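Desk Clutter and the One-Basket Idea
Student project report, final version
Nithin Joseph
Submitted July 30, 2023

Project question was simple. Can a small square table stay usable all week if everything loose on it has to live in one basket? I share a study room with two other people and the table is the only flat surface we all use, so I had plenty of material.

Table, basket, and table top, as used in the project: 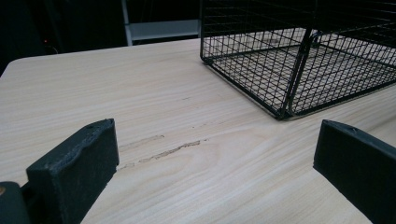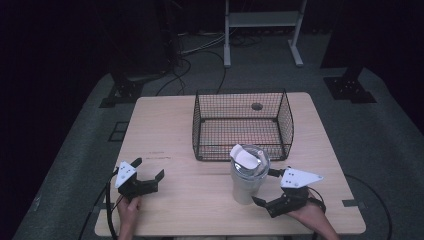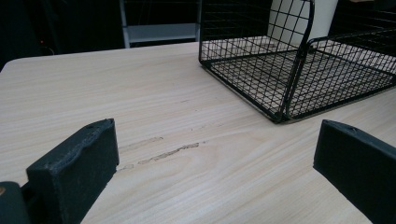
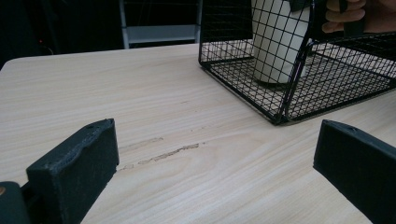
Fig. 1. The table (all four). Wire basket in all four; lidded cup in the second; scuff marks in the first, third and fourth.

1. Background

Started thinking about this in December. Table was so full I did my reading on the floor. First plan was a drawer unit, the Toddale one, but it would not fit beside the table without blocking the door. Second plan was a stack of trays. Dropped that too – trays just turn into more places to put paper.

So, one basket. Rule: if it isn't in use and it isn't in the basket, it leaves the table.

2. Why wire mesh

You can see what is in it without digging. That was the main thing. I tried a solid box from Golesel before this and things went in and never came out, found a calculator at the bottom I had already replaced. Mesh also doesn't collect crumbs. They go straight through onto the table, so you do have to lift it and wipe. I put this down as a minus in the first draft but my roommates thought it was a plus, so leaving it undecided.

Downside of mesh: pens poke through. Small stuff (erasers, clips) needs a cup or a pouch.

3. Method

Three placements, eight days each:

A – middle of table
B – front, near the chair
C – toward the back edge

At the end of every day I wrote down what was on the table outside the basket, and who had put it there if they would admit it. Notes kept in a Rai notebook, typed up later.

4. What happened

A was bad. Basket in the middle means you work around it, and everybody pushed it somewhere else by lunchtime. I kept moving it back which probably annoyed people.

B was worse. No elbow room. It got moved to the carpet twice and stayed there overnight once.

C worked. With the basket toward the back there is enough clear table in front for a laptop or a big book, and you can still reach in sitting down. Cups were the one thing that never followed the rule. Nobody wants a drink in with the papers, and a tall cup is awkward in there anyway. By the end I allowed one cup in front of the basket and stopped writing it down as clutter. This is a change of rule partway thru and I know it affects the C results.

5. The surface

Not in my original plan but it should be in here. The top is pale with a fine grain and it shows marks. There are scuffs on it and I didn't record the surface before starting, so I can't say which ones are old. Should of checked on day one. If you repeat this, write down every mark first, and lift the basket when you move it, don't slide it. Felt pads under the corners would be better, Jolteck sells a sheet you cut yourself. Haven't tried them yet.

6. Problems with the study

Only one table. Only three people, and one of them was me. Placement C came last so maybe we were just used to the basket by then. Would run the order backwards next time.

7. Next steps

Keep the basket at the back. Add a small pouch for clips and erasers. Repeat placement B with a smaller basket, I think the size was the problem there more than the spot. Also need to sort out the cable situation under the table but that is a diffrent project.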